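Put the visitors at the table

I have been to plenty of robot open days, and most of them work the same way. You stand behind a rope, an arm picks up a block, everyone claps, and you go find the coffee. So I drove to the Trurkiddale open day in May with low hopes, and I came home wanting every lab in the country to copy it.

What they did was simple. They let us hold the grippers!

Fenna Groen, who ran our session, put a pair in my hands before she had finished saying hello. You work them yourself, one in each fist, and what your hands do becomes practice material for the machine. My job was a plastic compartment box. I have opened boxes like it for 55 years and never given one a thought. With two stiff fingers on each side (and no feeling in any of them) it took me 3 tries just to get hold of the lid.

That was the best lesson in robotics I've ever had, and it cost me maybe a minute and a half of looking silly. A teenager next to me got it first time, and her grandfather wanted another turn, and then another.

Toàn Hà, an old colleague, argues that days like this slow the real work down. He may be right about the one afternoon. But people have strong opinions about robots, and most of those opinions come from movies. Let them fumble with a lid and they start asking good questions: how hard should it squeeze, what happens if the box slides, who decides when it's good enough?

I heard more of those questions at Trurkiddale than in years of polished demos. More tables, please, and fewer ropes.

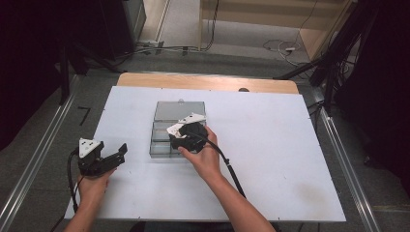 A gripper in each hand and the compartment box open at the Trurkiddale open day.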